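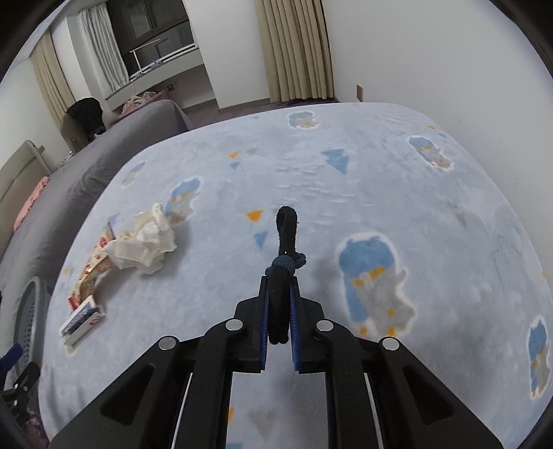 Figure 3. Strap held between the ridged pads, loop end up.

Section 9. Gripping straps, cords and other soft items

Read this section before you record in a bedroom or any other furnished room with the Brevar hand-held gripper. It covers the working rules for soft items only. For hard items and anything with a handle, use Section 8.

9.1 Before you start

1. Get permission from the person who lives in the room. Permission for the home as a whole does not cover bedrooms. Ask for each one by name on the Rarnasero consent sheet.

2. Look over the work surface and the area behind it. Put away mail, medicine labels, family photos and screens that show personal details. Ordinary household items may stay where they are. Do not tidy the room to make it look better. A bed with a printed blanket and a few tissues on it is an acceptable work surface.

3. Check both grip pads. The ridges must be clean and the pads must sit flat against the jaw plates. Lint packed into the ridges lowers the grip on fleece and other fuzzy material. Brush it out with the dry brush from the kit.

4. Check the screws on the upper side of the gripper. None should stand proud of its seat. Tighten by hand with the short driver. Do not use a power driver.

5. Open and close the jaws fully, twice, with nothing between them. The travel should feel even from end to end.

CAUTION: Keep fingers, hair and loose sleeves clear of the linkage arms and guide rails. The cut-outs in the arms can trap a fingertip when the jaws close.

9.2 Picking up a strap or loop

1. Bring the gripper in with the jaws open and the item between them. Stop before either jaw touches the item.

2. Choose the grip point. On a plain strap, grip anywhere along the flat part. If a cord is wrapped or knotted around the strap, grip below the wrapping so that the jaws close on a single thickness.

3. Close the jaws slowly until both pads touch the material, then add only enough pressure to hold it. Soft material keeps compressing after first contact, so the jaws will travel farther than they would on a hard item of the same width.

4. Hold still for 3 seconds before lifting. This gives the recording a clear start point.

5. Lift straight up. If the strap begins to slide, stop, lower it and start again from step 1. Do not squeeze harder in mid-lift.

6. Keep the free end or loop in view for the whole move. If it folds over behind the jaws, turn the gripper up to 90 degrees either way until it shows again.

Note: Straps with a metal buckle or plastic clip are treated as hard items when the buckle is the grip point.

9.3 Putting it down

1. Lower the item until it rests on the surface without tension.

2. Open the jaws all the way before moving back. Fuzzy fabric can cling to the ridges – if it does, hold the gripper still and free the fabric with your other hand. Mark the attempt as "assisted" on the log.

3. Wait until the item has stopped moving before you end the recording.

9.4 What not to grip

Do not use the gripper on:
- anything worn by or attached to a person or pet
- power cords that are plugged in, including fan and lamp cords
- curtain cords and blind pulls
- used tissues, dressings or other hygiene items
- straps that carry a load, such as the handle of a full bag

If an item on this list lies close to the work area, either work around it or ask the resident to move it. Do not move it yourself.

9.5 Logging

Enter soft items under code 232. Write down the material in plain words (fleece, cotton, cord) and the grip point. Failed attempts are kept. Do not delete a recording because the item slipped or the loop fell over; enter the attempt as "dropped" and go on to the next.

Sites that use the Tolerwood log sheet should write the code in the top right box. The older Kikuchi sheet has no box for it, so put it on the first comment line.

9.6 After the session

Brush the pads, close the jaws and return the gripper to its case with the arms folded in. Replace a pad if any ridge is torn or worn flat. Pads are always replaced as a pair – see Section 12 for part numbers.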